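Search the notebook

Sewing room notebook – January, Saturday

In by nine and had the big table to myself until lunch, which never happens! Today was all about the black shorts block. I've been itching to get back to it ever since the second fitting, and I think we finally have a gusset that behaves.

Where we'd got to: version one (the Sýkora pattern as it came) pulled across the seat and rode up on the inside leg. Version two had a wider gusset and sat much better, but the leg opening flared and Ju-won Hyun said it felt like wearing a small skirt. Fair. So I've kept the wide gusset, taken the flare out of the inside leg only and left the outer line alone, and I've raised the back rise a touch while I was at it.

Cut from the black Nemik jersey. Lovely stuff to wear and a pain to sew, because black thread on black cloth under our lights is pure guesswork. I chalked every notch in white and still lost one. Next time I'm going to thread-tack the notches in yellow before I lift the pieces off the mat.

Machine notes, for whoever is on the Weker next: ballpoint needle, longest of the narrow zigzags, foot pressure right down. It was eating the start of every seam until I began on a scrap and ran on to the garment from there. After that it purred. I unpicked the left inside leg once (my own fault, I'd eased it the wrong way) and the jersey took it with no holes at all, so full marks to it.

Waistband: elastic cut at 50, joined flat, quartered and pinned. I tried the Traltotik elastic for this one and I'm a convert – it springs straight back and doesn't go wavy when you stretch it on. There's 24 metres left on the roll on the top shelf. Please don't use it for bag ties.

The gusset is the bit I'm really pleased with. I sewed it in two passes, front to the point and then back to the point, stopping a stitch short each time, and the corner came out with no pucker. I did a little dance. Write that down as the method from now on: two passes, stop short, press, then look at it from the right side before doing anything else.

Then a lay-flat check before pressing, to see how the outline compares with the paper.
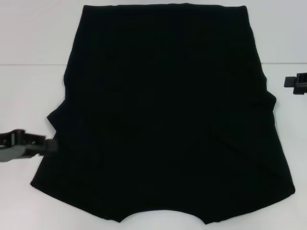 Page last changed: Saturday, 16:40

Waistband is good and straight along the top, so the quartering worked. The sides want smoothing before anybody measures anything: there's a flap of cloth sticking out on the left about halfway down and a smaller bulge on the right, and if you put a tape across there you'd get nonsense. The arch between the legs is nice and shallow, though, and that's the curve I was after. Compare it with the paper for version two and you'll see what I mean.

Still to do:
Smooth out, press and measure both hems against each other.
Trace the new inside leg on to card and mark it version three.
Try a twin needle on the hems, on scraps first.
Fitting with Ju-won, ideally with some proper squats and a go on the stairs.

If the fitting goes well I want to cut the next pair in the same jersey with a pocket in the side seam. I've already drawn the pocket on the back of the envelope, it's in the pattern drawer under S.

2 comments · 2 shares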